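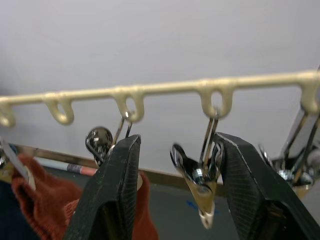
Small items go on a clip hanger, and this week's laundry unit starts with how to load one. Socks, washcloths and underwear dry slowly when they are bunched on a rail, so each piece gets its own clip. On a hanger like the cream plastic one, every metal clip hangs by a wire hook through a molded loop under the bar — check that the hook sits fully in the loop before you pull on the clip.

**Loading order**

1. Heavy pieces first, spread along the bar.
2. Socks by the cuff, one per clip.
3. Washcloths by a corner.

Leave 2 inches between pieces. If the bar tips, move one heavy piece toward the high end.

**For the lab**

- Bring four damp socks and a washcloth.
- Read the Konard handout, drying section only.
- Lab sheets go in the Escobar room tray by 4 p.m.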